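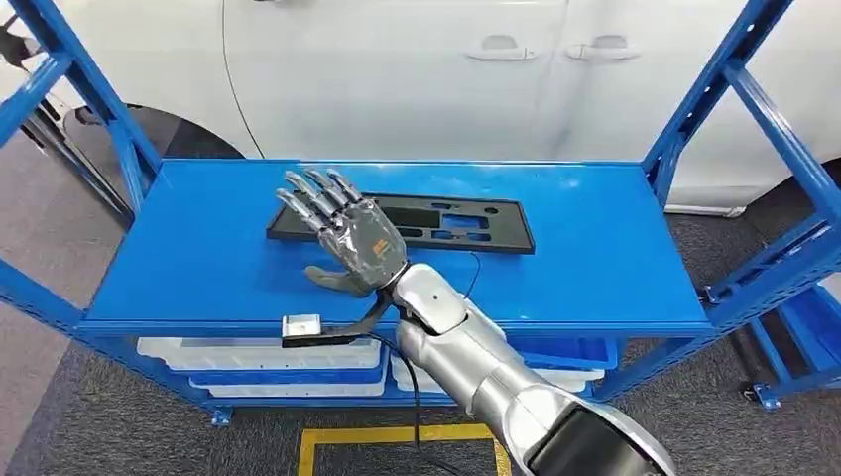 Figure 1. Top shelf of a blue metal unit, with a raised front lip and a black plastic panel lying flat.

Unit 4: Shelving and Small Parts Storage
Grenholm Technical Center, Stockroom Practice
Handout for the Tuesday session

4.1 What this unit covers

Open metal shelving is the most common storage in a workshop or small stockroom. These notes cover the shelf itself, how it carries a load, and how to place flat parts and cables on it. Bin storage comes in Unit 5. Bring your copy of the Flavton load sheet.

4.2 The lip

A shelf with a raised lip along the front edge does two jobs. The fold stiffens the sheet, so the shelf bends less in the middle. It also stops small items from sliding off when the unit is bumped. The lip in Figure 1 runs along the front edge in the same blue as the rest of the shelf.

A lip also gets in the way. Anything that crosses it, such as a strap or a cable, can be pinched or snagged by the next person who slides a box in. In Figure 1 a flat black strap-like piece drapes over the lip, and a black cable hangs down past the shelf front. Mark both on your copy and write down where you would route them.

4.3 Load

For the exercises we use the Prajapati training unit, which is rated at 100 pounds per shelf, evenly spread. Evenly spread means the weight covers most of the surface. A single heavy item in the center is a point load, and the rating does not apply to it. Put heavy items low and near the uprights. The top shelf is for light parts.

Do not add up the shelf ratings to get the rating of the unit. The uprights and the floor have their own limits.

4.4 Flat parts with cutouts

Plastic panels should lie flat. Stood on edge for weeks, a thin panel can take a bend that will not come out. The panel in Figure 1 has a raised rim, rectangular slots, a pair of round holes and a larger recess that is irregular in shape. Openings like these matter in storage for two reasons:

Small screws and clips fall into them and get lost when the panel is lifted.
Cables and hooks catch in them.

Keep the space around a panel clear, and do not use it as a tray. If panels are stacked, put a sheet of paper or foam between them and keep the rims facing the same way.

4.5 Cables on shelves

Coil loose cables and tie them. A cable in use should run along the back of the shelf and down an upright. Tie it at each shelf level.

4.6 Labels

Stock numbers go on the lip, left end, facing out. Our panels are listed in Stimix under 1761 and the mounting hardware under 633. Write the number on the part tag as well, as labels come off painted metal over time.

For next session: read 5.1 and 5.2, and finish the load worksheet.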